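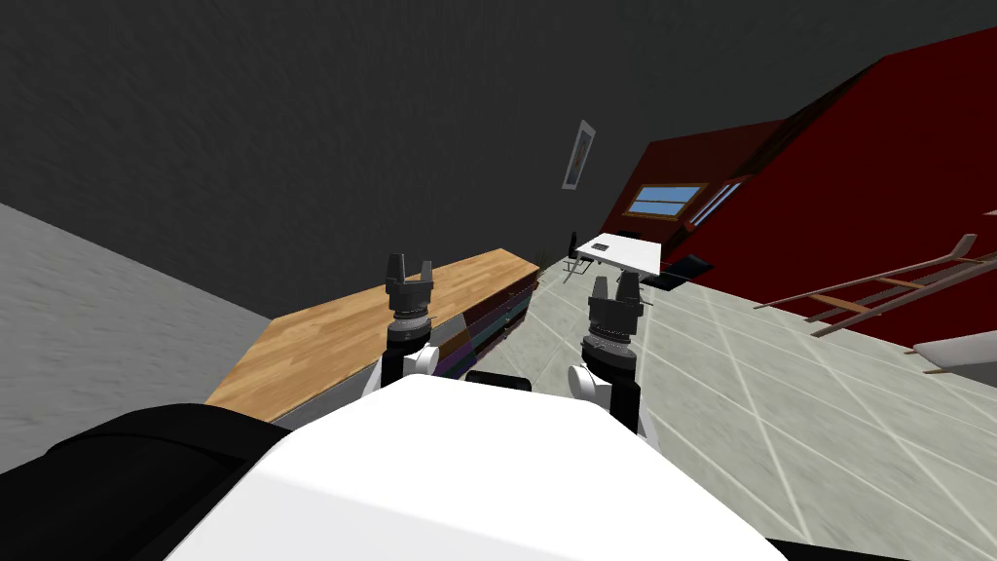 Right, a few of you asked how the move to the allotment is going, so I'm sticking it all in one thread. Get a brew, it's a long one.

We got the plot in September. It's on the Flumham side, past the railway bridge, and it had been left alone for ages. Brambles up to my shoulders, couch grass everywhere, and a shed door that only opens if you lift it and swear at it.

First job was clearing. I did it in strips, one a weekend, and chucked cardboard over each strip as I finished it. My back has opinions about this.

Rent is £126 a year, water included, which I think is fair. The site up at Turcotte wanted £198 and you had to carry your own water from the bottom gate! No thanks.

Soil is heavy clay. I mean proper stick-to-your-boots, lose-a-welly clay. I've ordered a load of compost but I'm not digging it in, just dumping it on top and letting the worms get on with it.

Garlic is in. I went for a hardneck one called Jestidholm that a bloke two plots down swears by - he gave me a carrier bag of bulbs and wouldn't take any money, so now I owe him a cake. Lemon drizzle probably.

Also in: broad beans (half of them, the mice will have the rest) and 200 onion sets. Yes I know that's too many onions. They were cheap and I got carried away.

Things I'm still stuck on. Do I keep the old gooseberry? It's got more lichen than leaves but there's new growth at the bottom. I'm tempted to cut it back hard and see what it does.

And the water butt. I want a 300 litre one for behind the shed, but the gutter slopes the wrong way, so that's got to come off first. If anyone's got a Muvora one, does the tap leak? The reviews are all over the place.

Next weekend is rhubarb. A neighbour is splitting hers and I've been promised two crowns, so I need a hole ready by Saturday and it had better stop raining before then. Will post an update when the mud's off my phone.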